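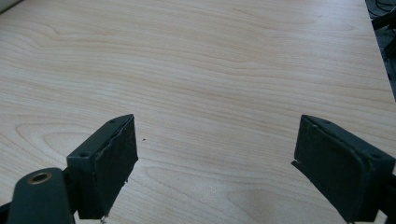
*A pale table top with a light wood grain.*

Durnolgate have signed the midfielder Simões from Surnomar on a three-year contract, the club confirmed on Tuesday.

The fee has not been disclosed, but it is understood to be the largest Durnolgate have paid for a midfielder. Surnomar will also receive a share of any future sale, and further payments are due if Durnolgate win promotion during the length of the deal.

Simões, 26, made 171 appearances for Surnomar in all competitions and was their captain for the past two seasons. He had one year left on his contract and had turned down an offer of a new one in the spring. Surnomar rejected two earlier bids from Durnolgate before the clubs reached an agreement over the weekend.

He will wear the number eight shirt and goes straight into the squad for Saturday's home match against Hurnent, subject to his registration being completed in time.

"I had a good feeling about this club from the first conversation," Simões told the Durnolgate website. "The manager was clear about where he wants me to play and what he expects. I know the league from watching it, and I know it's hard. I'm fit, I've had a full pre-season, so I'm ready if I'm needed at the weekend."

Durnolgate manager Samina Sandhu had made a central midfielder her main target after two players in that position left at the end of last season. The team have drawn three of their opening four league matches and have scored only twice from open play.

"We've kept the ball well enough up to the halfway line," Sandhu said. "After that we've been slow. He plays forward early, and he's used to being the one who takes charge of a game. He can also sit deeper if we want to go with two up front, so he gives us a bit of choice."

Asked whether Simões would start against Hurnent, Sandhu said she would decide after Thursday's training session.

"He's trained once with the group. He doesn't know everybody's name yet. I'd like him involved, but I won't throw him in if it means moving three other people out of position."

The arrival is likely to be Durnolgate's last before the window closes in September. Sandhu said the club had looked at a left-back but that the asking price was too high, and that she was happy to use the players she had. Two of the academy's defenders have been training with the first team since July and one of them was on the bench for the last match.

One player may still leave. Durnolgate have received a loan enquiry for their reserve goalkeeper, who has not played a league match since last winter. The club said no decision had been made.

## Surnomar look for replacement

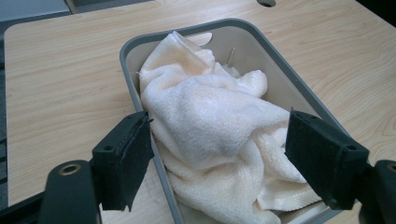

## Supporters react

Surnomar's supporters' group said it was sorry to see the captain go and called on the club to spend the money on the team. In a statement, the group said the squad was already short of experience and that selling a first-choice player so close to the end of the window had left little time to find another.

The Surnomar board said talks with a possible replacement were well under way. The vice-captain, a centre-half, will lead the side in this weekend's away match.

Simões joined Surnomar as a teenager and came through the club's youth sides. He scored 19 goals for the first team, most of them in his last two seasons, when he was moved further up the pitch. He also took over the club's penalties and missed one out of nine.

His final appearance was the goalless draw at home ten days ago. He was left out of the squad for the next match while the transfer was being discussed.

## Hurnent up next

Saturday's match kicks off at 3pm. Hurnent are unbeaten and sit second in the table, level on points with the leaders. They won both league meetings between the sides last season, the second of them with a goal in stoppage time.

Durnolgate have not beaten Hurnent at home in six attempts. The two clubs first met in the league in 1949, when Durnolgate won 2-1.

Hurnent will be without their first-choice right-back, who is serving the last match of a suspension. Their leading scorer came off at half-time last week with a tight hamstring but has since returned to training and is expected to be available.

Durnolgate have one fresh injury concern. Their winger took a knock to the ankle in last week's draw and will have a fitness test on Friday. The club captain is back after missing one match through illness.

## Tickets

The home end is sold out. Up to 200 seats in the west stand were still on sale on Tuesday afternoon and can be bought online or from the ticket office, which will be open until 6pm each day this week and from 10am on the day of the match. Tickets in that stand cost £18 for adults and £9 for concessions. Under-11s get in free with a paying adult but still need a ticket.

Hurnent have sold their full allocation and there will be no sales to away supporters at the turnstiles. The club has asked visiting fans travelling by coach to use the drop-off point on the north side of the ground, as the usual one is closed for resurfacing.

A further 100 places are available for the under-12s' coaching session on the main pitch on Sunday morning. Booking is through the club's community office, and children should bring shin pads and a drink.

The reserves' fixture planned for Monday night has been put back by a week at the request of the opposing side. Tickets already bought will be valid for the new date.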